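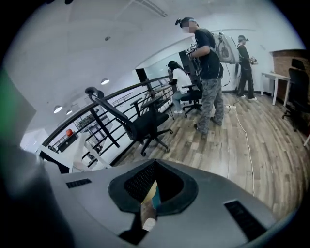 *Upstairs at the Branow loft, backpack rig and a hand-held gripper.*

**Left gripper drops tracking partway through a run**

Posted by loftrunner, March 27, 2023

We record with two hand-held grippers that have marker cubes on top. Since the Vomeo update in January the left one loses its pose after up to 70 seconds. The log shows error 451 and the recorded path jumps sideways. The right one is fine. I swapped the cubes and the fault stayed on the left. Firmware is 4.6 on both. Any ideas?

**stestville_tech**

If the fault doesn't follow the cube, look at the cable. We had 451 on a Sfeir unit and the connector was loose inside the handle. Tape the cable to the grip with some slack and run it again. Stop recording while you check, those jumps will ruin the set.

**mk_branch**

same here, reinstalled everything, no change

**loftrunner**

Cable it was. Wiggling it at the handle brings up 451 every time. New one is ordered.

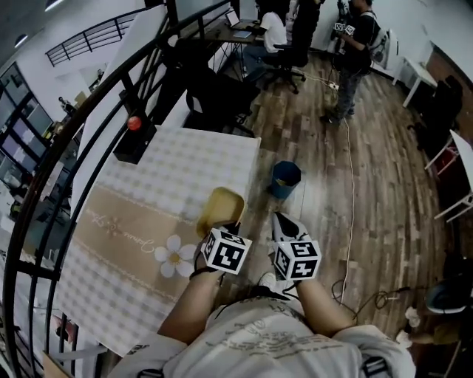
Can I keep the runs I made before the error showed up?

Keep the ones with no 451 in the log and a smooth path from start to finish. Delete any run with a jump in it, even a short one, and record it again with the new cable.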